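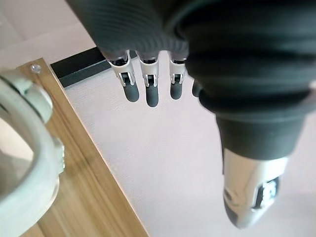
How does a documentary keep the viewer's attention when it has no narrator? In the films of Vija Rebane, the sound editing takes over this task.

4.2 Sound as argument

Rebane's second feature, Dustcombe, was cut from 70 hours of material recorded in a closed mining town. The film has 67 shots, and in 11 of them the sound belongs to another place. We hear a kitchen radio while we look at the road, and later a church choir over the empty pit. Oddur Þórarinsdóttir, who mixed the film, calls this method "lending." In my view the term is well chosen, as the sound always returns to its own image in the last reel.

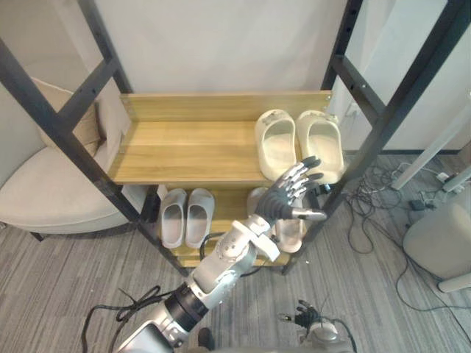

Figure 3. Shoe rack with a pair of slide sandals on the upper shelf.

The earlier short Jiltum uses the same method in a weaker form. There the borrowed sounds are mostly wind and traffic, and the viewer can easily take them for normal background. Only the long ferry sequence prepares what Dustcombe does later. I return to this sequence in Section 5.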